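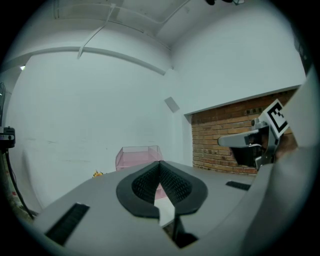 # Hand-held gripper loses its marker track when tilted – calibration or lighting?

**Carla Sleiman**, 2 August 2025

We record with two hand-held grippers, each tracked by a printed square marker on top. Since June the right one drops its pose whenever the operator tilts it past a certain angle. The log shows the pose jumping to a mirrored orientation for a few frames, then nothing until the marker is level again. The last session had 2,222 frames and 423 of them had no valid pose for that gripper. The left one is fine. I have recalibrated the camera twice with the Pondov tool and nothing changed. Exposure is on auto. What should I check next?

## Replies

**Maritza Tello**

The mirrored orientation is the usual ambiguity of a single flat marker. With four corners and a little noise, two poses fit almost equally well and the solver picks the wrong one. Recalibrating won't remove that.

1. Fix the exposure at 2,000 microseconds or less and add light. Blur on the corners makes the flip more likely.
2. Log the reprojection error of both candidate poses. If they are close, keep the one nearer the previous frame.
3. Check that the card is flat and firmly seated. Ours had lifted at one corner – enough to cause the same fault.

Discard the flipped frames before training. Don't interpolate across them.

**Gilberto Apaza**

Had this on a Zava rig. Swapped the camera cable and it went away. Could be that.

**Amparo Ospina**

A cable fault would give dropped frames on both grippers, so I doubt it. Try swapping the two marker cards (and their IDs in the config). If the fault moves with the card, reprint it. We reject any session under 95 percent valid poses, and yours would fail.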